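Blue shelves in the storeroom

Posted 11 Feb 2026

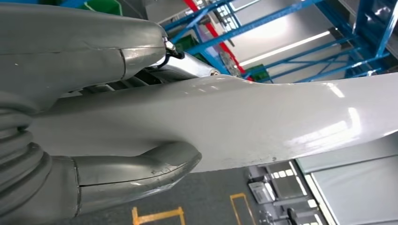 How much weight should you put on the top level of a metal shelf? Keep the light and bulky things up there, and put the heavy boxes on the lowest level, near the floor.

I learned this rule from Albertina Teixeira, who shared the storeroom with me when I started at Lakwood. Before that I put everything where I found a free place. One June I had 11 boxes of tiles on the upper beams, and I was afraid each time I walked past.

Our shelving is blue metal, with diagonal braces between the beams. I like the colour very much. When I moved in I wanted to take off the braces, so that I could reach the boxes from behind, but Albertina told me to leave them. They keep the whole thing from leaning to the side.

Long pieces are still my problem. Anything smooth and white shows every small scratch, so now I lay an old blanket under it – a thick one, folded once. I paid 3 dollars for mine at the second-hand shop.

Next I want to write labels for the middle level. Homa Akbari has promised me her good marker, and I still have to ask her for it.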